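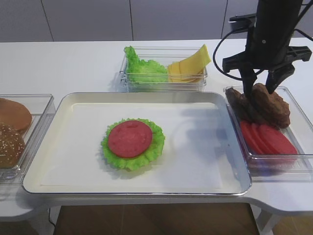

I have never believed that a robot arm belongs in a kitchen, and a spring spent building a sandwich station in a shared workshop has moved me maybe an inch. The arm is slow, the cable wants to catch on things, and the software costs you evenings you will not get back. Still, people keep asking how to set one up, so these are the tips I would give anyone who insists. Start with the layout, which matters more than the arm. Put the tray in the middle and the bins around it, buns on one side, lettuce and cheese at the back, patties and the red slices on the side where the arm comes down. Every long trip across the tray is another chance to drop something on it.

Build the stack left of center if the arm comes in from the right. Lettuce goes down first in our tests, with a red slice on top, and the rest of the tray stays clear. Use a tray with a raised rim.

Clear bins look smart and are a pain to program around. Light bounces off the walls, and a camera that finds the rim one minute will lose it the next. If you have to use them, run a strip of dull tape around the outside, and tape the bins down too. Double-sided carpet tape is fine. Skip the fancy magnetic feet Fuvano sells unless you enjoy paying for a magnet.

Round flat food is harder than any box. The gripper wants two sides to close on, and a patty lying flat gives it none that it can reach. Stand them up on edge, overlapping a little, and the fingers have something to get hold of. Don't pack the bin tight. A finger needs somewhere to go on both sides of the piece you want, and if it has to force its way in you will get crumbs or a tear.

Set the grip force low and work up. We wrote down every attempt over 200 picks, and I trust that notebook more than I trust any video I have seen online. Most demo videos show you one good run. Ask what happened on the 21 before it.
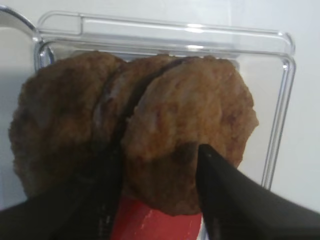
Jelle Smits thinks I am too hard on the whole idea. Her argument is that a bad pick teaches you more than a good one, and that a wrist camera pays for itself the first week – you see what the fingers are doing without climbing on a stool. She would also have people practice on real food from day one, and says foam discs taught her nothing about how a patty slides. I'll give her the camera. On the food I would wait until the arm can repeat the same move 5 times without you hovering over the stop button.

A few smaller things. Tie the cable back with some slack and then swing the arm through its whole reach by hand, power off, before you trust it. Wipe the fingers down between ingredients. Keep anything that has been handled by a shop-built gripper out of your lunch – ours was assembled on the same bench as the drill press, and I know what gets on that bench.

And time yourself making one by hand before you buy a single part. Mine took six seconds, not counting the mustard.

Filed under: Workshop Tips / Kitchen Automation / Grippers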